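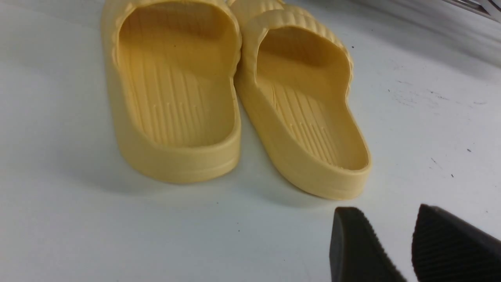
Koo Shoe Tidying Kit: what you get and what you don't

Truris sells Koo as a kit: one arm, one gripper, a camera for the wrist, a wider camera that looks down on the lot, and a folder of recorded runs so you needn't start from nothing. This file came out of our review of the kit and now lives next to the recordings. It covers the November release. If yours is older, the folder names will be different and so will the swearing.

Contents

1203 runs in total. 128 of them are held back for testing and sit in their own folder, which you should leave alone until you have something to test. The rest are for training. Each run has both camera views, the arm's joint positions, the gripper opening and a one-line instruction in plain English. Some of the instructions say "slipper", some say "slide" and a handful say "sandal". We asked Truris whether this was deliberate variety and were told it was now.

The task

Shoes on the floor, rack behind, put the shoes on the rack. A child of four can do it and won't. The arm can do it too, with conditions.

Canvas trainers are the easy part. The heel stands up, there is a decent edge to get hold of, and with a navy shoe on a white floor the camera has very little to argue about.

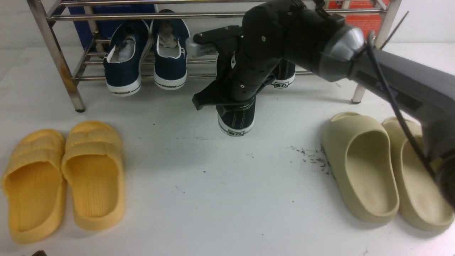
Slides are where the money goes. They sit low, the strap is fat and the rim is rounded, so a grip that looks fine from overhead can slip off once the arm starts to lift. The kit's default approach goes for the strap. We had better luck with the side wall near the heel, and the setting for that is grasp_side in the config file. It is off by default. The manual mentions it once, in a table.

Pairs placed close together are a separate headache. The supplied model likes to treat two touching slides as one wide shoe, and then picks a spot in the middle. Set pair_gap to 30 and it mostly stops.

Setting up

Bolt the arm down before you plug anything in. Run the Vamar calibration tool with the floor clear, then again with one shoe on it. If the two results disagree, tighten the wrist camera and start over. Ours took three goes — the quick start guide allows five minutes for all of this, and has presumably met a different kit.

Astanum, the planning software, wants its licence file in the top folder and will not look anywhere else. The error message blames the network.

Known problems

Pale shoes on the white surface are found late, or twice.
Small dark specks on the floor sometimes get a box drawn round them. Sweep first.
The arm blocks the overhead view during a reach, so don't rely on that camera alone for the last bit of the move.
Run 99 has its two camera folders swapped.

Not covered

Boots, laces done up, heels, anything wet. No left and right labels either, so the rack may end up tidy and still wrong.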